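# Soft Fruit
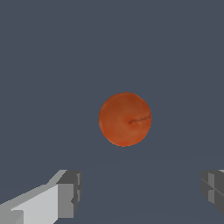
*The Elto jaws, open, with the fruit still out of reach.*

"Is it a peach or an apricot?" Lilla Medve asked.

"It's a sphere with a skin on it," Ekow said. "Dranska calls it soft fruit."

Dranska had also called the old gripper finished. Their report gave the Elto 988 good picks in simulation and recommended it for the packing line at Garkura by September. Ekow had read the report twice and found the word "bruise" in it once, in a footnote.

He ran the pick again. The fingers closed, the orange ball went up, the counter added one.

"Looks good," Lilla said.

"What does it weigh?"

She scrolled. "200 grams."

"All of them?"

"All of them."

He set the same job up for the Muriithi, the ugly one, the one Faith Sang had kept running for 4 years with glue and bad language. It dropped the fruit 15 times before lunch. The Elto never dropped any. He pushed the grip force higher, then higher again, to a number that would have made jam, and the Elto went on scoring clean.

"Maybe it's just better," Lilla said.

"Maybe."

Faith came in on Friday with a paper bag and set it beside his keyboard. The bottom had gone dark with juice.

"From the real Elto," she said. "Peninah wants to know which column these go in."

Ekow looked in the bag, then opened the report and went looking for the footnote.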